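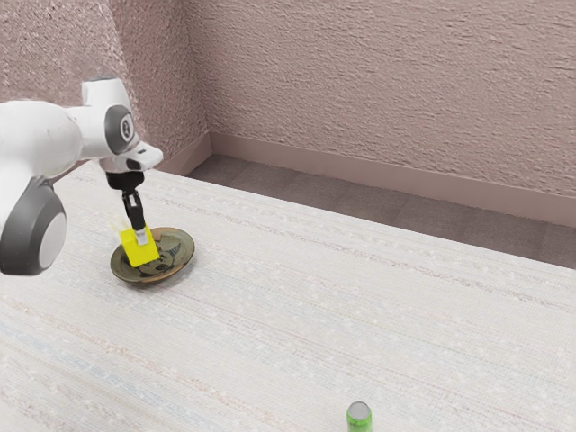 Mulugeta Wolde told us before coats were even off that the gripper letting go was never the fault. The fault was that the software went on believing it was still holding something. He said it twice, second time louder, over the fans.

Dec 25, 2023
By staff, visits desk

So that was how the Grelwood tour started. Notes typed up fast, sorry for the state of them.

Grelwood is the test shop on the Hukilness side of town, two rooms and a corridor. They do pick and place work for Homon, small items onto dishes and trays, all run in simulation first and then on the real arms next door. We came for the real arms. Spent most of the visit on the simulated one, a white arm with a black gripper, yellow cube, dark round plate. Pick it up, get it over the plate, let go. Sounds like nothing.

What went wrong, in October. Overnight batch of 600 runs, all in sim. Report in the morning says fine, nearly all passes. Somebody scrolls through the replays over coffee and sees the cube slipping out on the way over, fingers shutting on air, arm carrying on to the plate and "placing" nothing. Logged as a pass. They went back through the lot by hand and found 42 like that.

Cause was dull. The check asked whether the fingers had been told to close. Didnt ask how far apart they ended up. Closed all the way means you've got no cube, you would think that'd be the first thing to test for. Wolde's words were stronger.

The part that made it a safety matter: same check was already loaded on a real arm. With an empty hand it figured it was carrying, so it used the slow carry speed, ok. But after the "release" it went to full speed for the trip home. On one run the real block was lying in the return path, got clipped, and went over the guard at head hight. Landed by a desk. Chair was empty. They shut both rooms for 2 days and wrote it up.

Fixes, as I got them down:

Finger gap gets read after every grasp, and again just before release. Wrong gap, arm stops where it is. No retry untill a person clears it.

Return speed capped at 195 mm a second when anyone is logged in to the room. Slow to watch. The Yu people (they supply the cell guarding) wanted lower still, argument ongoing.

Guard panels raised. New ones were in, still had the film on.

Asked if the sim could have caught the flying block. Not really, he said, they'd never modeled anything past the table edge that mattered. They're looking at it. Also the friction on the cube was set too kind in some batches and too slippy in others, so they don't fully trust the drop rate either way.

Tour ran about an hour, no lunch. Parking is round the back, don't use the front, the gate sticks.

Didn't get to see the stop trip on the real arm, it was down for a cable. Asked to come back for that.

Recent visits
Hukilness bottling line, second look
Yu guarding showroom: light curtains and a long wait
Homon open day, the packing hall
Letters: emergency stops you can't reach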